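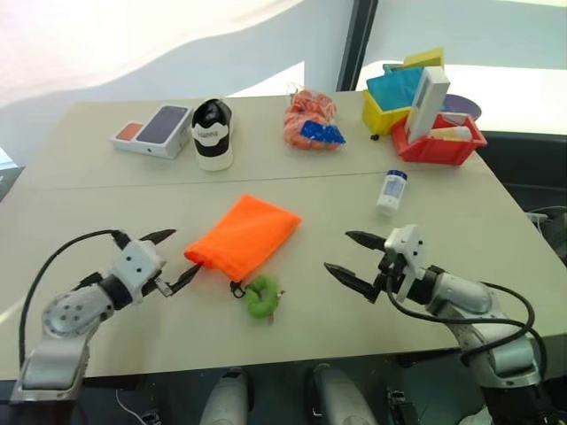 Teleop oder Handführung für weiche Teile?

jarnis_36
Aufgabe: Gegenstand in einen Stoffbeutel mit Kordelzug legen, zweiarmig, Parallelgreifer mit zwei Fingern. Wir haben bisher rund 400 Demonstrationen per Fernsteuerung aufgezeichnet. Die Policy greift den Beutelrand in der Simulation sauber, real rutscht der zweite Finger oft unter beide Stofflagen. Mehr Daten oder andere Methode?

Karppinen
Andere Methode. Arme in Schwerkraftkompensation, Finger von Hand an die Kante führen. Man spürt den Kontakt, am Leader-Arm ohne Kraftrückmeldung nicht.

laltach
Widerspruch. Bei Handführung stehen die eigenen Hände im Kamerabild, und zwei Arme gleichzeitig führt niemand ordentlich. Die Trajektorie kann man danach zwar abspielen und neu filmen, aber der Stoff liegt beim zweiten Mal anders.

Karppinen
Für starre Teile ist das Abspielen unkritisch. Bei Stoff gebe ich dir recht.

Liltow
Wie ist die Startlage verteilt? Wenn der Beutel immer flach und schräg vor den Armen liegt, helfen auch 3000 Episoden nicht.

jarnis_36
Meistens flach, Winkel variiert. Zerknüllt fast nie.

Liltow
Dann zuerst das ändern. Und Korrekturen aufzeichnen: Policy laufen lassen, beim Fehlgriff übernehmen, nur den Eingriff behalten – bringt nach meiner Erfahrung mehr als saubere Durchläufe.

laltach
Nur den Eingriff würde ich nicht behalten. Die 2 Sekunden davor mitspeichern, aber als Policy-Daten markieren und nicht mittrainieren. Sonst lässt sich der Fehler später nicht mehr zuordnen.

jarnis_36
Gut, ich bleibe bei Teleop und baue die Übernahme per Fußtaster ein. Ergebnisse frühestens im September.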